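Wood and Water: Notes for Unit 4
Materials for Makers, evening section
Instructor: Lindalva Arruda

Bring these notes to the workshop session. We won't have time to repeat them, and the bookcase exercise at the end depends on the numbers in the second part.

Why we start with water

I love this unit. Most people come in thinking of a board as a finished, dead thing, like a brick. Then we leave a strip of it on the windowsill for a month and it has moved! Wood is a bundle of long hollow cells that used to carry water up a tree, and it goes on trading water with the air for as long as it exists. A two-hundred-year-old table still does it every July.

There are two kinds of water in a fresh log. Free water sits in the hollows of the cells. Bound water is held in the cell walls themselves. When a log dries, the free water goes first, and the wood gets lighter but stays the same size. The point where the hollows are empty and the walls are still full is called the fiber saturation point, usually a bit under 30 percent moisture content for most species. Below that the walls start to give up their water, and now the wood shrinks.

Moisture content is worked out against the dry weight:

MC = (wet weight - dry weight) / dry weight x 100

So a sample that weighs 704 grams on arrival and 500 grams after the oven has a moisture content of 40.8 percent. Students often divide by the wet weight by mistake. Check which number is on the bottom before you hand anything in. And yes, a very fresh log can come out above 100 percent - it holds more water than wood.

Reading the direction

Shrinkage is different in each direction, and this is where it gets really good. Along the grain, hardly any: a small fraction of one percent in normal wood. Across the growth rings (radial), a few percent. Around the rings (tangential), often close to twice the radial figure. Nearly every cup, twist and split you will meet comes out of that mismatch.

Before you plan any joint, find out which way the grain runs and which face of the board you are looking at.

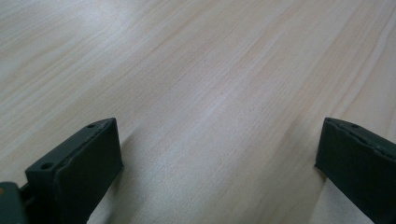

Fig. 4.2. Fine, nearly parallel grain on a pale wood surface.

A quartersawn board, with the rings standing more or less upright in its thickness, moves less across its width and stays flatter. A flatsawn board moves more and likes to cup, but you get wider boards out of the same log, and those big arched patterns people pay for. Look at the end grain whenever you can get at it. The face gives you hints, the end settles the question.

Rommel Dalisay's old rule for the shop was "let it move, but tell it where." Some ways of doing that:

- Breadboard ends: glue the middle few inches only, and let the outer pegs ride in slots.
- Frame and panel: the panel floats in its groove, no glue at all.
- Tabletops: buttons or figure-eight clips in place of plain screws through the apron.
- Drawer bottoms in solid wood: grain running side to side, with the room to grow at the back.

The bookcase exercise

You have a solid back panel, flatsawn, 500 mm wide across the grain. Assume it changes 0.25 percent in width for every one percent change in moisture content. It was fitted at 7 percent and the house reaches 12 percent in summer. How much wider does it get, and how deep should the grooves be? Draw the joint at full size. Tainá Rezende will collect the drawings.

Reading: chapter 3 of the course pack, and the sheet on kiln schedules if you are doing the drying project.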